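Subject: Re: [glaze-list] Mustard yellow, attempt 12

Hanna Mazurek wrote in July:

> Has anyone got the old Goodwin mustard to come out the same twice? Mine goes to
> olive on one side of the kiln every time. I've tried Zirnia and Hasteck as the
> opacifier and can't see any difference except in the price.

Hanna, 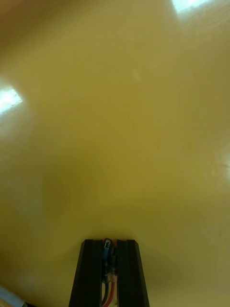 Glossy yellow, going greener toward the lower left.

Olive is my natural habitat, so welcome. Batch 11 was the best I've managed, and I'd call it the yellow of a deli counter after closing. My notes for it say "a bit more of the tin stuff," in my own handwriting, so I have no one to sue.

Two things have helped. First, sieve it again after it sits overnight. Second, stop trusting the dial. My Sirkar controller claims 1673 at the point where my cones say something else entirely, and I've quit refereeing. I go by the cones.

On Zirnia versus Hasteck, I used up a bag of each and reached the same conclusion as you. I now buy whichever one the shop hasn't run out of.

If you still have the Goodwin recipe card, could you check whether the whiting is 11 or 12? My copy has a coffee ring there.

Les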